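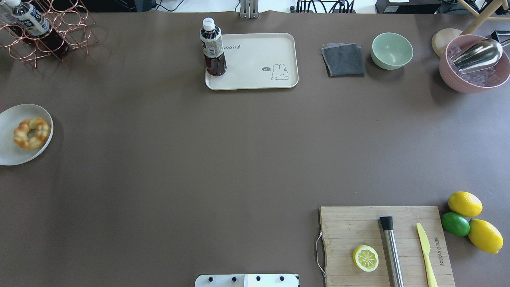

Tsegereda Ejigu wrote to ask whether you really need to reset the table after every single example, or whether once a session would do. Every single one, please! It feels slow at first, but a learner that has only met one layout will learn that layout and precious little else.

So, how we gather examples for Floso, our table-setting learner. A full set is 1000 episodes, and by March we had 647 worth keeping.

Start by writing the instruction before you touch the controls. Keep it short and ordinary: "put the lemon on the board", "move the plate to the tray". One job per episode. If you think of a better wording halfway through, finish, save, and use the new wording next time.

Then shuffle. Swap the tray to the other side, turn the board round, slide the fruit along. Leave clear space in the middle so the arm has room to travel.

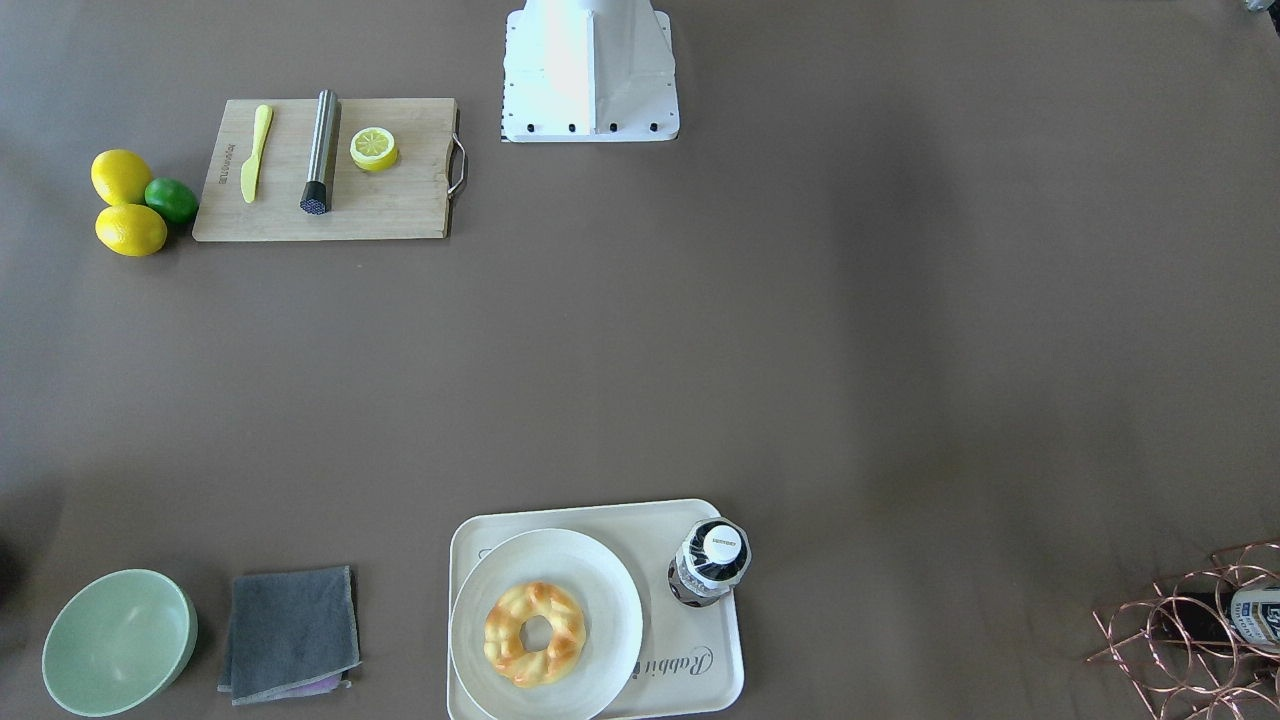
Check all your camera views before you press record. Something hidden in one view is often perfectly plain in another, and it's lovely to see how much the learner gets out of having both.

Now do the job at a calm, even pace. If you fumble a grasp, open up, back off a little and try again without stopping the recording. Keep those! Recoveries are some of the best material we have. Throw an episode away only if the job wasn't finished or a camera dropped out.

Take a break after 8 episodes, or swap with someone. Selamawit Belay and I swap every time, and our grasps are different enough that Floso gets two styles for the price of one.

Label each batch the same day, with the operator's initials and the layout number.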